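Polireck brings two-armed sorting robots to its Vimari parts room, and all 47 of us are staying

VIMARI, August – I've run the parts room at Polireck for 13 years, and when they asked me to write this announcement myself I said yes before anybody could change their mind! So, the news: starting this month, robots from Dutach take over the tray sorting on the early shift.

If you've never sorted trays, it's picking up small parts and putting them where they belong, up to 3000 times before lunch. My wrists know all about it. Nobody on my crew is going to miss that bit (well, Borbély says he will, but he also likes decaf).

What changes for us is the day itself. Everyone on the crew gets 30 hours of paid training, and after that we set up the jobs, check what the robots have done and step in when something looks off. Pay stays where it is for the first year and gets looked at again after that – I asked for that in writing and I got it.

We do our practice in simulation first, which I was grumpy about until I tried it. You get a red tray and a blue tray side by side on a white table, one arm closing on a little blue cylinder, and no real parts to drop on your foot. 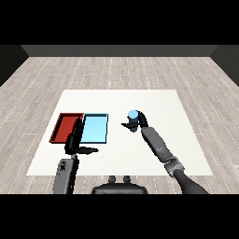

I went through that exercise more times than I'd like to admit, and by the second week I was the one showing the new folks how to line up a grip. We start on the real floor with one station, on the early shift only, and the late crew joins once they've had their hours too.

Questions are welcome at the Polireck front office. Ask for me, Thoa Vương, any time before 2 p.m.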